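Help wanted: weekend helper for my repair shop

Hi, I'm Selina Grabner, and I run Bostodlow, a little shop where I fix lamps, radios and the odd coffee grinder. I've got 74 repairs waiting on the shelf and only two hands, so I'm looking for someone to share the load!

You'd be greeting people, writing up tickets, hunting down spare parts and (once you've settled in) doing simple repairs with me. I'll teach you everything -- I learned most of it from my aunt and a stack of old manuals, so no diploma needed. Patience with tiny screws is a big plus.
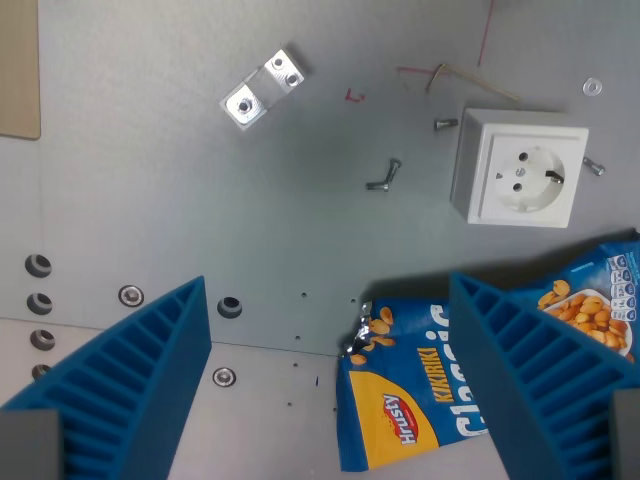 Angle bracket and a Schuko socket on the metal worktop.

It's Saturdays and some Sundays, and the pay is 850 a month to start. We close for two weeks in May. The radio is always on, and you get a say in the station every other week.

Sound like you? Drop me a few lines about something you've taken apart, even if it never went back together, and leave them at the counter by Nov 11, 2022.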